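In Defense of the Tray by the Sink

Every household has one surface where things go to wait. In my mother's house it was the top of the dryer. In my first apartment it was the other half of the bed. In our house in Totville it is a big red tray that lives on the kitchen counter and, because the counter was designed by someone who had never owned a plate, hangs partway over the sink.

I have read the decluttering books. I own 4 of them, and they are stacked on a chair I can no longer sit in. They all agree that the halfway place is the enemy. An object should travel from hand to home in one motion, they say, like a well-thrown dart. A tray is merely a mess with a rim.

I would like to speak up for the rim.

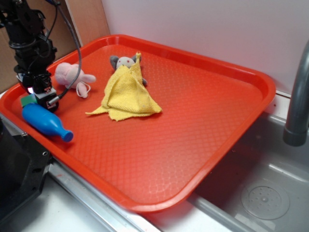

My own conversion came in April, when I spent a whole Monday putting things directly where they belonged. The stuffed animals belonged upstairs. The yellow cloth belonged under the sink, or possibly in the laundry, depending on what it had been through and who was willing to smell it. I climbed the stairs 15 times, by the count of my phone, which congratulated me. By dinner the kitchen looked wonderful and I was lying on the floor of it.

The tray asks so much less. You drop the small plush creature on it. You drop the cloth on it, and if the cloth lands on another small plush creature, well, it was getting late for everybody. Come evening, you carry the whole business off in one trip, or you don't, and it is still all in one place tomorrow.

People who object to this have usually never lived with a child, a dog, or themselves. They picture a tray as a thing for drinks. Mine has not carried a drink since we bought it, and I believe it is happier. A drink is gone in five minutes, but a toy mouse is a commitment.

There is the matter of blocks. A flat block has no natural home once it is separated from its relatives. Put it in the wrong bin and you will hear about it at bedtime. Throw it out and you will hear about it at the wedding. The only decent thing is to let it sit somewhere in plain sight until its owner comes to claim it.
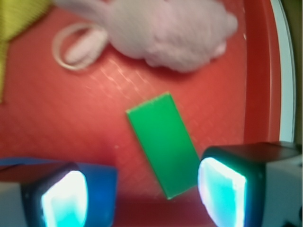

Omolara Okoro wrote to me after I floated some of this in my last column, to say that her family tried a tray for 8 weeks and ended up with a full tray and a second tray. She thinks the trouble with a waiting room is that the patients bring friends. She has gone back to baskets, one per person, and anything left in a basket on Saturday gets held for ransom.

I admire the ransom. I can't agree about the baskets. A basket has depth, and depth is where a sock goes to become a different sock. On a flat tray everything is more or less looking at you. You may cover a face with a towel, but you know it's under there, and it knows you know.

As for the second tray, she has me. We have one too. It's under the chair with the books.
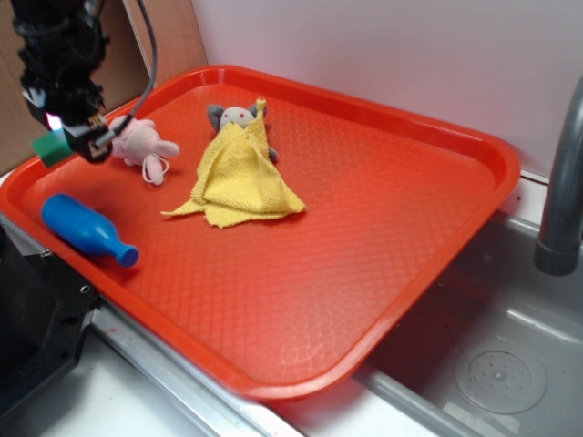 The tray, with cloth, bottle and soft toys.

What I won't give up is the idea that tidying can have a middle. The books treat an unfinished job as a character flaw, but most of what gets done in a kitchen is unfinished by design. Dough rises, beans soak, dishes drain. I don't see why a pink stuffed animal can't lie around for an afternoon on the same terms.

My husband wants to know when I plan to carry the whole business upstairs. I've told him after dinner, and I haven't said which one.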